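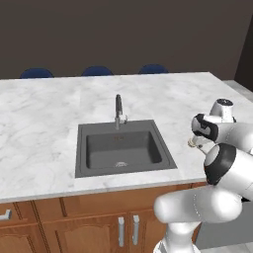
October, evening. The second draft of the Rarnthorpe rules for kitchen trials was read through today, and most of it may stand. The clause on starting positions took up the greater part of the morning. It now requires that the gripper be open and empty before any run begins, and that it be held clear of the worktop. The simulated island served well for testing the wording: the hand waits just above the marble to the right of the sink, and the left part of the counter has nothing on it. Jhonatan Cárdenas asked whether the tap should be named as an obstacle in its own right. I agreed that it should — a tall spout beside a moving wrist deserves its own line.

Clause 18 remains open. Oravec wish to allow a run to be repeated without a fresh entry in the log; I cannot support this. Each run must have its own entry, including those stopped early. The limit of 40 runs between checks was accepted.

Vemix have yet to return their comments. Wrote to them at half past four and filed the marked copy.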